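I was halfway through my second coffee when the Gurdale news landed, and I may have yelped. Miklós Veres is out! After 328 episodes as the grumpy hotel owner we all love to complain about, he's leaving the soap in June and heading for a cooking contest called Pinusa – with his ex-wife on the judging panel.

The producers say it was friendly. I'm not so sure. He skipped the cast party last month, and his goodbye post ran to a single line and a picture of a suitcase. By lunchtime it had 2931 comments, and I read way too many of them.

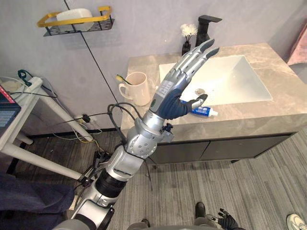

So who gets the hotel now?

Amirhossein Mousavi, who plays the long-lost nephew, takes over the front desk in the summer episodes. He's been on the show for less than a year, and I think he's great (my sister can't stand him, but she can't stand anybody who replaced somebody).

Fans have already started a petition to bring Veres back, with 863 names when I checked at 4 p.m. Mine's on there twice by accident. Pinusa starts filming the week after his last Gurdale scene, and the other contestants are still under wraps.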